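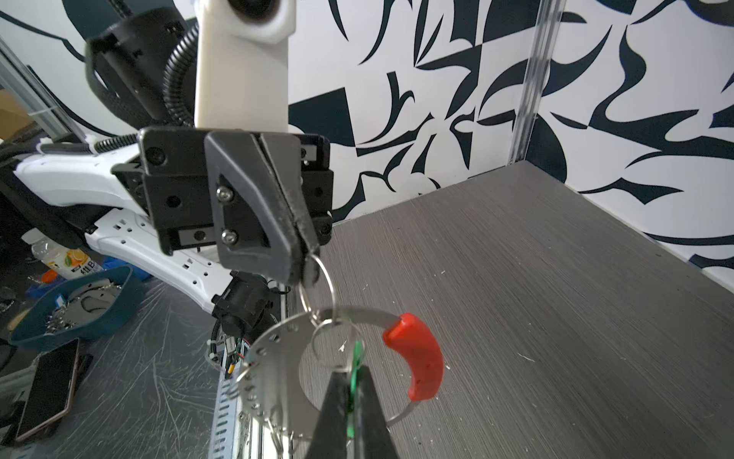 Okitau is the two-arm cell I've been putting together in the shared workshop with Tarmo Lill and Leidy Quispe, and it finally picks things up! The plan was always to give it awkward stuff to hold (blocks are so boring) and Leidy is in charge of finding the awkward stuff. Her current favorite is the ring thing with the red plastic grip, all steel loops and a metal plate full of little holes, and you can see the gripper pinching it from the top there. Everything dangles and swings and turns the wrong way, and I love it. We've rebuilt the finger mounts 3 times now, mostly my fault for drilling before measuring. Tarmo keeps saying to put the small parts away between sessions and I keep leaving them in the teal bowl, so if you're missing a bracket, look there first.

A few notes for folks who asked at the October 2022 open evening. The frame is aluminum extrusion, cut by Ott Mägi on the big saw — thank you again Ott, those ends are way squarer than mine would have been. The wall panels with the swoopy black and white pattern were my pick. Tarmo wanted plain gray. He lost! The control software is our own and it's called Paju, and it's still a mess, so please don't ask for a copy until December at least. Cabling took me 13 evenings and I still want to redo the bundle at the base.

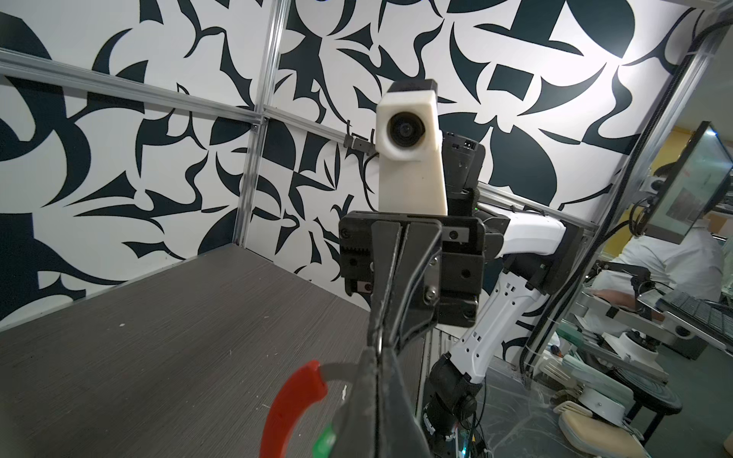
One of the arms from the front, with the lens up top and my cable tangle down below.

Next up is a better way to route those cables, and then softer fingertips if Leidy can get the 6 mm rubber she's been talking about. More pictures when there's something new to show — come by and say hi if you're in the workshop!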